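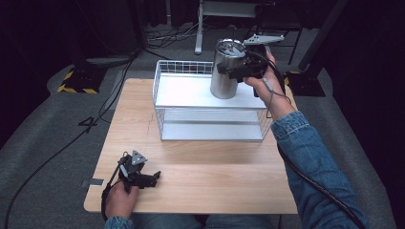

News & Events / Open Days

Sunday, March 18, 2018
By Griet Kramer

We're opening up the Jornbridge workshop again, and this time you get to put your hands on things! Vevavo will hold its spring open day next month, and I've been asked to write the announcement because I'm the one who ends up answering the phone about it anyway.

For anyone who hasn't been before, Vevavo works on teaching robot arms to do small jobs around a home or a shop. Putting things on shelves, taking them off again, moving a jar from one spot to another without knocking over its neighbor. I came here from a bakery supply company and I had no idea how much work goes into picking up a jar. I do now.

The main part of the day is what we call the table session. You sit down at a table with a gripper in each hand, and you do a short job with them. One of the jobs is a little wire shelf rack with a metal canister on it, and you take hold of the canister with the black fingers of the gripper and move it where you're asked to. It sounds like nothing. My first try took so long that Huguette went and made tea (she denies this). The grippers record how you move, and those recordings are what the arms learn from later on, so you'd be doing a bit of the real job while you're here.

Huguette Perron runs the sessions and has done so from the start. She has a good way of explaining it, so I'll let her: "People come in and try to be very careful and very slow, and I tell them to stop that. Move the way you'd move in your own kitchen. If you'd use your left hand to steady the shelf, then use your left hand. I want to see how you do it, and you're not going to hurt my feelings if you do it differently from me."

We have room for 23 people at the tables across the day. Last August we had 86 visitors through the door and far fewer seats, and I had to disappoint a lot of you, including two very patient sisters who'd driven over from the coast. So this time table seats are booked ahead and the rest of the day is walk-in, and I hope that's fairer all around.

If you don't get a seat, or you'd just as soon watch, there's still plenty going on. The Drikis arm will be running in the front room, putting away groceries at its own pace. Drikis is our own arm, the third one we've built, and it's the one most of the staff are fondest of. It's good with boxes and jars. It is not yet good with bags of rice, and we'll be showing you that too, because Huguette thinks people should see the parts that still go wrong and I've come around to her way of thinking. The engineers will be standing right there and they like being asked things. Ask them about the fingers. They can go on about the fingers for a very long time.

Our friends at Grewal, who make the shelving and fittings we practice on, are bringing a stand with some of their newer pieces. They've also kindly offered to cover the coffee and pastries, and I had opinions about the pastries, which they took very well.

A few practical things. Wear something comfortable with sleeves that aren't too floppy at the wrist. Denim jackets, sweaters, regular shirts are all fine. There are cables on the floor in the session area, so flat shoes please, and keep small kids by the hand in there. The front room is easier with a stroller. Children over 10 can take a table seat if a grown-up sits with them, and I'd really encourage it, they tend to be quicker at it than we are.

Each session runs a little under half an hour with the introduction. Please come ten minutes early so Huguette can fit the grippers to your hands and show you how the squeeze works. Left-handed visitors, tell us when you book and we'll set the rack up on your side.

Entry is free, and so are the table seats. To book one, call the Jornbridge front desk on any weekday morning and ask for me, or leave a message with your name and whether you'd like the early or late part of the day. I'll send the exact date and directions when I confirm. Teachers and club leaders who want to bring a group should call too, but please do it soon, I can only hold 3 group slots and one is already spoken for.

Press are welcome all day. Photographers can come in before the doors open, just let me know so somebody's there to let you in.

Contact: Griet Kramer, Visits and Events, Vevavo, Jornbridge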